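How to Sew Matching Pajama Pants for the Whole Family

by Mikkel Ingvarsson

Elastic-waist pajama pants are the easiest garment I know how to make, and they scale up and down well. Once you have sewn one pair, the next four go quickly. These instructions cover adult and child sizes from the same method. You do not need a printed pattern. You need a pair of pants that already fits each person.

I wrote the first version of this page a few years ago and rewrote it in April 2023 after enough people wrote to me about the crotch seam. That section is longer now.

What you need

Cotton flannel or a mid-weight woven cotton
One-inch non-roll elastic
All-purpose polyester thread
Universal needle, size 80 for plain cotton or 90 for flannel
Paper for tracing (wrapping paper, butcher paper or taped newspaper)
Pins or clips, fabric scissors, a tape measure, chalk
A large safety pin or bodkin
An iron

Do not use knit fabric for this. It can be done, but the sizing is different and you will want a different needle and stitch.

How much fabric to buy

Measure each person from the natural waist to the floor along the outside of the leg. Add five inches for the waistband and hem. That gives you the length for one leg.

For a child up to about size 8, both legs usually fit side by side across 44-inch fabric, so one length is enough. For an adult you will need two lengths. Tall people and wide fabrics change this, so lay your traced pieces out on the floor before you go to the store if you are unsure.

If your print has a clear direction (trees, animals, lettering), all of the pieces have to point the same way. Buy an extra half yard for each adult. For plaid, buy a full extra yard if you care about matching the stripes at the side.

I have used Menon flannel for most of ours. The Trinonby prints are nicer to look at, but they shrink more in the first wash, and the reds bleed a little. Skelis makes a lighter cotton that is good for summer. I made a set in it one July and the kids wore them until they fell apart at the knees.

Step 1. Wash the fabric

Wash and dry it the way you will wash and dry the finished pants. Flannel shrinks, and it shrinks more in length than in width. If you skip this, the pants will be ankle length in December and mid-calf by New Year's.

Zigzag or pink the cut ends first so they do not fray into ropes in the machine. Wash dark reds and greens on their own. Press the fabric when it comes out.

Step 2. Trace the pattern

Take a pair of pants that fits well. Pajama pants are best, but loose sweatpants will do. Turn one leg inside the other so the seams line up and lay them flat on the paper with the front side facing up. Stretch out the waist elastic until the fabric is flat and hold it down with something heavy.

Trace around the outside. Add half an inch at the side, the crotch curve and the inseam. Add two inches at the top for the waistband and two inches at the bottom for the hem. Mark this piece FRONT.

Flip the pants so the back faces up and trace again the same way. The back piece has a deeper, longer crotch curve than the front. If your two tracings look identical, go back and check, because the pants will pull down when the person sits.

Write the name and the date of measuring on each piece. For children, add an extra two inches in length and fold it into the hem. You can let it out later.

Step 3. Cut

Fold the fabric in half with right sides together and the selvages lined up. Place the pattern pieces so the side of the leg runs parallel to the selvage. Pin and cut two fronts and two backs.

Cut a small notch at the top of each back piece. Two notches means back. Flannel looks very similar on both sides, and when you have pieces for four people stacked on a table you will mix them up. I keep each person's pieces in a separate bag with the elastic already cut and labeled.

If you are cutting several pairs at once, cut the largest size first. The child pieces fit into what is left over. 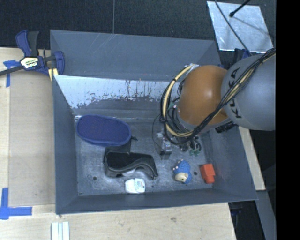
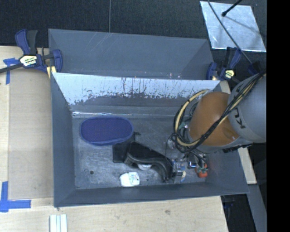
Step 4. Sew the side and inseams

Put one front and one back right sides together. Match the outside edge and sew with a half-inch seam allowance, from waist to hem. Then match the inner leg edge and sew from the crotch point to the hem. You now have one leg. Repeat for the other, making sure it is a mirror of the first.

Use a straight stitch, length 2.5 for cotton and 3 for flannel. Finish the raw edges with a zigzag or an overlock stitch. Press both seams toward the back.

My machine is an old Prollard and it does not like starting at the very edge of thick fabric. If yours is the same, begin a quarter inch in, sew backward to the edge, and then go forward.

Step 5. Sew the crotch seam

This is the step that confuses people.

Turn one leg right side out. Leave the other leg inside out. Slide the right-side-out leg into the inside-out leg so that the right sides are touching. Line up the two inseams at the bottom of the curve and pin there first. Then pin upward to the front waist and upward to the back waist. Check that the two backs are together and the two fronts are together. The notches should meet.

Sew the whole curve in one pass, from front waist to back waist. Go slowly over the place where the inseams cross. Sew a second line of stitching an eighth of an inch inside the first, along the bottom of the curve only. This seam takes more strain than any other.

Trim the allowance outside the second line to a quarter inch and zigzag it. Do not clip into the curve. On pants that are going to be washed every week, the clips turn into holes.

Pull the inner leg out. You should have something that looks like pants. If you have a tube or a skirt, you have probably sewn a side seam to an inseam. Unpick the curve and start this step again.

Step 6. Make the waistband casing

Fold the top edge down half an inch to the wrong side and press. Fold it down again by an inch and a quarter and press. Pin all the way around.

Before you sew, put a short loop of ribbon under the fold at the center back. Small children cannot tell the back from the front otherwise.

Sew close to the lower folded edge. Leave a two-inch gap at the back for the elastic. Backstitch at both sides of the gap.

Step 7. Put in the elastic

Measure the waist where the pants will sit. Cut the elastic two inches shorter than that for adults and one inch shorter for children. Wrap it around the person and overlap the ends by an inch to check. It should stay up without leaving a mark.

Fasten the safety pin to one end. Pin the other end to the outside of the casing so it cannot disappear. Work the pin around and out. Make sure the elastic is not twisted, overlap the ends by an inch, and sew them together in a square with an X through it.

Let the elastic slip into the casing and sew the gap closed. Spread the gathers evenly. Then stitch straight down through the casing and elastic at both side seams, which stops it from rolling in the dryer.

Step 8. Hem

Have the person try the pants on with bare feet. Pin the hem so it clears the floor by an inch. Fold the raw edge under half an inch, fold again to the pinned line, press, and sew.

For children with the extra length, fold the surplus up inside the hem and tack it by hand at the side and inseam. It takes a minute to release when they grow.

Pockets, if you want them

Adults generally ask for pockets. A patch pocket is the least work. Cut a rectangle seven inches by eight, hem one short side, press the other three sides under half an inch, and sew it on the outside of one front piece before Step 4. Place it six inches below the top edge. Sew a small triangle at each upper corner to keep it from tearing.

Order of work for a full set

If you are making four or more pairs, do each step on all of them before you move on. Trace and cut on one evening. Sew all the side seams and inseams on the next. Casings and elastic take a third, and hems have to wait until everyone is home to try them on.

Start with the smallest pair. If something is wrong with the method or the fabric, you will find it on the cheapest piece.

Questions I get

The back pulls down when I sit. The back rise is too short. Add an inch to the top of the back piece at the center seam and taper it to nothing at the side.

There is too much fabric in front. The front rise is too long. Take half an inch off the top at the center front and taper it the same way.

Can I make a pair for the dog? I have not done it. The leftover flannel does make a decent bandana. Cut a 20-inch square, fold it corner to corner, and sew the open sides, leaving a gap to turn it through.

Can I use this for shorts? Yes. Trace to the knee and cut the hem allowance down to one inch.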